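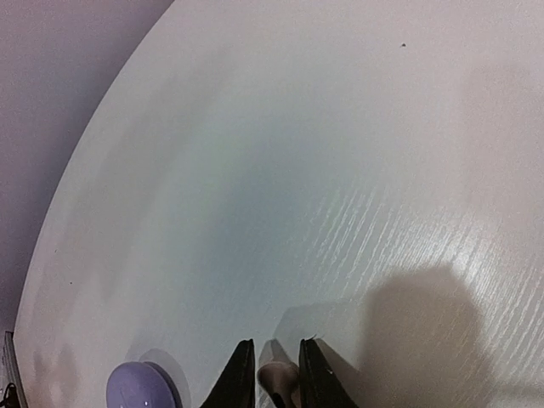 How to get through a food festival without wasting your money

I've been to enough of these to distrust the phrase "tasting event." The Roker Chowder and Smoke Weekend is the one I know best, and most of what follows comes from getting it wrong there.

Read the ticket page first. "Entry includes tastings" can mean a plastic spoon of broth. At Roker last November my ticket covered 4 tokens, and a bowl of anything cost two. Work out the price per plate before you pay, and if the page won't tell you what a token buys, assume the worst.

Don't buy the fast pass. It was $50 when Xiaoyan Wan and I went, and it got us into a shorter line for the gate. The line for the smoked mussels was the same for everybody.

Get there at opening. The website claimed 1000 portions of crab roll. Maybe so, but the Zedlow stand had a "sold out" sign up before two.

Walk the whole site once before you spend anything. The stalls by the gate charge the most and I have yet to eat anything memorable at one. Look for a short menu and somebody cooking to order. A tray of shrimp sitting under a lamp is a pass, whatever the chalkboard says about the morning's catch.

Ask where the fish came from. At the Hao stall I got the name of the harbor and a long story about the weather. Two stalls down I got "the supplier." I bought from Hao.

Share plates. Lihua Xu swears by one portion between three people, which I thought was stingy until I tried to finish a whole bread bowl alone.

Ignore the awards. A "People's Choice" ribbon may be from years back, and I've never met anyone who voted.

Bring water, napkins and some cash. The card readers went down for an hour last time. Chowder before fried food, oysters before either, and skip dessert unless the pie stand is back.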